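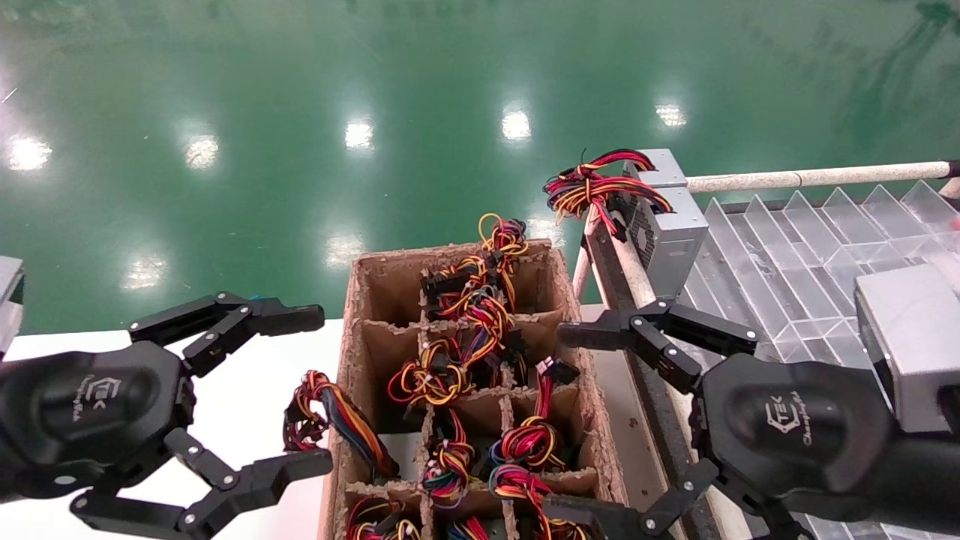
### 4.2 Why cartons stay in use past their intended life

We went into this part of the study expecting to write mostly about cost. A divided carton is cheap, a moulded tote is not, and it seemed fair to suppose that the small workshops around Stedport kept their old cardboard going to save a bit of money. Cost did come up, and we return to it in Section 5, but it came up far less than we had planned for, and people were often a little puzzled that we kept asking.

What they wanted to talk about was the dividers. A carton with a grid of partitions gives every coil or bundle its own place, and people who had worked with one for a while were very fond of it (one assembler at Murnthorpe called hers "the good box" all through a long and cheerful interview). The walls of such a carton can be in poor shape while the grid inside still does its work. Figure 3 is a fair picture of what we mean: the top edges are ragged and torn, yet the compartments still hold their coiled harnesses. Under the grading sheet we borrowed from the packaging literature, torn edges alone would put a carton in the lowest class. We kept the sheet, so that our grades can be compared with earlier work, but we added a second grade for the partitions, and we would gently suggest that others do the same.

Across the two sites we graded 300 cartons, all of them divided. Of these, 81 fell into the lowest class for the outer walls while keeping a sound grid. At Murnthorpe these were nearly all found at the benches, where people were working out of them. At Adebisi they were more often on the shelves, waiting to be thrown out, and it took us until October to understand the difference. The Adebisi stores team had a rule that any carton with a torn edge was to be pulled at the end of the shift. The rule had been written with outgoing parcels in mind, where a torn edge is a real worry, and it had drifted over to the indoor cartons without anyone quite deciding that it should.

Yoon-hee Yoon, who managed the stores at the time, was kind enough to go back through her notes with us. She had found that benches lost their cartons partway through a job, and that the parts were then tipped together into whatever was handy – a drawer, a bag, the lid of something else. Sorting them again took up the first part of the next morning. She did not think of this as a packaging problem, and until we sat down with her, neither did we.

Some caution is needed here. Cardboard sheds dust and softens in damp air, and we would not want our findings stretched to cover food, medical goods or anything stored outdoors. Both sites are dry indoor workplaces, and both have staff who have been there a good while and know their parts by sight. A newer crew may well lean more on printed labels, and a torn wall can take the label with it. We saw this happen with 5 of the cartons at Adebisi, where the part number had gone and only the older hands could say what belonged inside.

The Branditus totes, brought in at Murnthorpe before our first visit, make a useful comparison. They are sturdy and stack nicely, but they came without inserts, and Ha-rang Ma, who led the trial there, told us that people had begun cutting the partitions out of old cartons and fitting them into the new totes. We had not thought to include a category for that, and those totes are reported separately in Section 4.3.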